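Subject: Re: [Pranside-skincare] Clay masks and dry patches

Hi all,

Bronwyn Tuhiwai wrote:
> Has anyone got on with the Drinell clay mask? I've used it twice
> now and my chin loves it but my cheeks go tight and flaky by
> bedtime. I left it on until it cracked, like my mum always did.
> Is it the mask or is it me? Also, is the Wisto night cream worth
> the money or should I stick with my old one?
> Bronwyn

Bronwyn, it's the cracking! I did exactly the same for years (my mum again, what were they all reading?) and went about with cheeks like old paint. Take it off while it still feels a bit tacky. I give mine 5 minutes, no more, and I only put it down my nose and chin these days. Cheeks get plain moisturiser and are left in peace.

Wash it off with a warm flannel, no scrubbing, and get your cream on while your face is still damp. If it stings when you do that, skip the mask for a couple of weeks and see how you are.

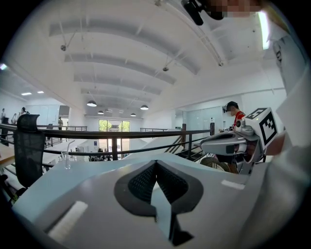
Glass and bent straw on the table, upstairs railing behind

As for Wisto, I bought the big pot in June and I'm still on it, so it does last. Lovely texture, sinks in fast, but the smell is quite strong (roses and something a bit like floor polish) and my sister couldn't have it near her. I'd ask for a sample first. The Lennox one is plainer and I like it nearly as much, and it's the one I'd hand to anybody with fussy skin.

I did try ringing Lennox to ask whether they were changing the recipe, as the new tub looks a bit yellower to me.

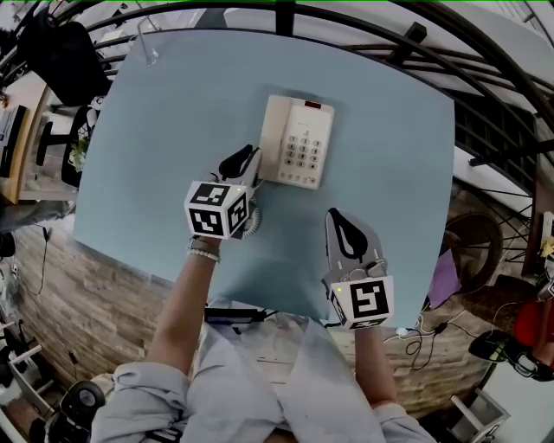
They said no, it's only the tub, and would I like to quote the batch number off the bottom. Mine ends in 409 and the old one ends in 538, if anyone wants to compare theirs. I still say it's yellower. Doesn't feel any different on, mind you, and I've had no spots from it.

One more thing, Bronwyn, do you use a toner before the mask? I had one that was mostly alcohol and that was half my trouble. Rose water did me fine instead, or nothing at all when I'm tired, and that's most nights!

Let us know how the chin gets on.

Jan x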